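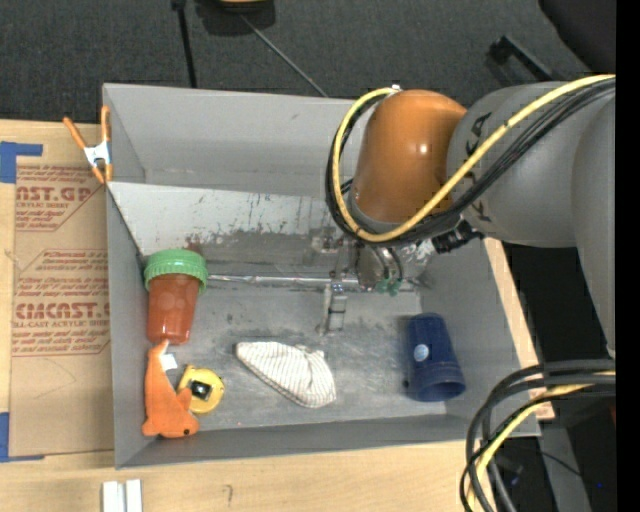
Gudrun Ruppert told her students that a grasp success rate with no list of objects beside it was a number she could not use. She would hand back a lab report unread if the list was missing. Her complaint is a good place to begin, as most of this chapter deals with what has to be written down before a success rate means anything.

Chapter 6
Measuring Grasps in Clutter

6.1 What is being measured

In Chapter 5 the robot picked one object at a time from a flat surface. The object was known, it stood alone, and the camera saw all of it. Bin picking takes away most of that help. Objects lie at any angle, they may overlap, and the walls of the bin limit the directions from which the gripper can come in. A grasp that is easy on an open table can be impossible 2 cm from a wall.

The mix of objects matters as much as the bin. A plush toy gives way under the fingers and will forgive a poor choice of grasp point. A plastic cup on its side can roll when it is touched. A jar with a wide lid offers two very different places to hold it, and a translucent body is hard for many depth cameras to measure. Folded cloth has hardly any height, so the fingers must go almost to the floor of the bin to pinch it. A method that does well on one of these may do badly on the next, and an average over all of them hides this.

We use three terms throughout the chapter:

Attempt. The gripper moves to a chosen pose and closes. If the planner finds no path and the arm does not move, the event is logged as a refusal and kept in a separate column.

Success. The object is lifted clear of the bin and is still held when the arm reaches the drop point. An object that falls on the way is a failure, even if the first lift looked good.

Clearance. The share of objects removed from the bin before the run ends. A run ends when the bin is empty or after a fixed number of attempts.

Success rate and clearance answer different questions. A cautious system may have a high success rate and poor clearance, as it refuses every hard object and leaves it in the bin.

6.2 The Flarkport trials

The main example in this chapter is a set of trials known as the Flarkport trials, planned by Lutz Wiegand and Lovely Buenaventura. They compared two ways of choosing a grasp. The first, which we call the geometric method, fits finger positions to the measured shape of the objects. The second, the learned method, uses a network trained on 3,000 earlier attempts, each labeled as a success or a failure.

Each method was given the same 40 starting layouts. A layout was built by hand from a printed photo, so that both methods met nearly the same pile – nearly, as soft objects never settle the same way twice. Wiegand and Buenaventura reported this as a limit of the study. Section 6.5 shows how to estimate the size of the effect by running one method twice on the same layout.

The geometric method had 147 failed attempts over the full set. Sorting these by cause took longer than the trials themselves. Two people labeled every failure separately from the logs, and they disagreed on 11 of them. Most of the disputed cases were ones where a finger touched the wall and the object slipped in the same moment. The labelers kept both labels for these, and we will do the same in the exercises.

6.3 Before you start a trial

Write down the following in your lab notebook. Add a photo of the bin from a fixed position.

– inside dimensions of the bin and the slope of any panel in it
– every object, with its mass and its largest and smallest width
– finger width and maximum opening
– attempt limit per run
– who resets the layout, and from what reference

Do not change the attempt limit once the first run is finished. If it was set badly, stop, choose a new one and begin the set again. Runs made under the old limit can be kept as practice data, but they do not go in the results table.

The next section works through the log of a single run, line by line.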